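The Big Tower Takedown: Gallery

Hi all, and welcome to the October page! If you've been following along you know I've been promising to open up one of the old office desktops for months now, and I finally got to it. We have a whole stack of these on the Pedska shelves (Rezaul Bepari put numbers on every single one, this is 254) and the plan is to learn the insides of one really well before we touch the rest. I'm a keyboard-and-sewing-machine person by background, so if I use the wrong word for something, write in and tell me, I can take it.

The thing I love about these older business machines is how much of the inside is color coded. Blue plastic means "you're allowed to touch this." Once you've got that in your head the whole case gets a lot less scary! I spent a good part of the morning just hunting for blue bits before I picked up a screwdriver.
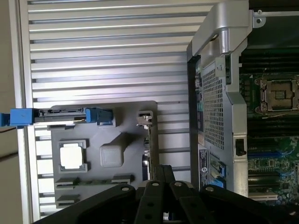 Gray molded tray up against the ribbed panel, with a little white chip sitting in its own raised frame. Check out the blue latches on the black connector strip, and the blue tabs over on the metal shroud.

I'm a big believer in giving every small part a home of its own. My first teardown, years ago, I used a cereal bowl, and I was still finding screws in the couch at Christmas. Now I like a holder with a shape for each thing, so a glance tells me what I'm missing. Rezaul uses an old Cametti chocolate box with the dividers still in it and swears it's just as good (it's not, the chips slide under the dividers, but the chocolates were excellent).

On to the main event. We lay the tower flat on its side so the board faces up, which is so much kinder on your back and your temper than reaching into it sideways. Side panel off, good light, sleeves pushed up.

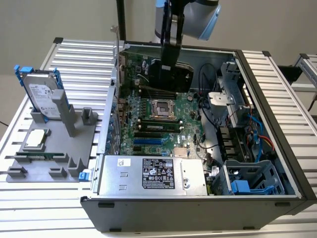 My own order of business with a case like this goes drives, then memory, then whatever is fiddly. Drives first, every time, and I won't be talked out of it. They're the heaviest of the small stuff, they come away in their blue caddies, and getting them onto the bench gives you elbow room for the cables. Memory is the fun one, such a satisfying click. I leave the processor socket until I've had coffee, and with the lever up I keep my fingers well away from those tiny contacts. Ask me how I learned that one. Or don't!

Cables I'm still undecided about. Rezaul wants a paper tag on each, I want to tie them back and get on with it, and so far we've done it a different way every time. The tags are winning at the moment, mostly on account of him being the one who buys the string.

Next up is 300, same shelf, bigger case, and a side panel that I already know sticks. If anybody has a trick for those, the comments are open.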